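Plelton bench cell: budget and simulation data, README

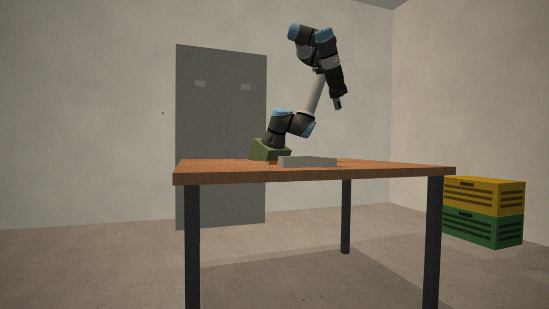 The purpose of this folder is to help decide whether we buy one arm, two arms, or no arm this year. It holds the simulated runs, the cost sheet and the vendor quotes. Please read the cost sheet before you open the runs. Last time people did it the other way around and we spent a meeting talking about how smooth the motion looked.

Maintainer: Mareike Vogler
Last edited: Friday, February 23, 2024
Status: draft, no purchase approved

What is in here

runs/ has 1,613 simulated episodes on the bench layout, one arm with a parallel gripper, table height fixed.
costs.csv has one row per line item, with a column for who gave us the number.
quotes/ has the Stisel and Mudgway offers as received. The Cultside offer is a one-page email and I have filed it as such.
layout/ has the room model. Walls, cabinet and crates are there for clearance checks and nothing else.

What the runs can tell you

Reach, mostly. If the arm can't get to a spot on the table in simulation, it won't get there after we pay for it. You can also check whether the mounting block position eats too much of the work area. I think it does, and I would like someone else to look before we order a table to match.

What they can't tell you

Cycle time. The sales deck from Stisel quotes a cycle time that comes from a simulation much like this one, and I don't believe it. Contact and friction here are default settings. Nothing was tuned against real parts.

Grasp success is also in the logs, under the column "ok". Do not put it on a slide. It means the part was above the table at the end of the episode.

Notes on the cost sheet

The arm is the line everyone argues over. Look at the others first: fingers, guarding, wiring, floor work, training, spare parts. Mudgway lists installation as "included" and then bills 20 hours of site time on page two. Stisel wants 40 percent up front, with a lead time of 14 weeks that starts when the deposit clears. Order in spring and you might be running by August, if the electrician shows up.

Resale value is set to zero. I was asked to change this and have not.

Known problems

Currency conversion in costs.csv was done by hand.
The service contract row is blank for Cultside. They haven't answered.
Some early episodes use an older table model. Filter on layout_version.

Corrections go to Mareike, with a source. "The rep told me" is not a source.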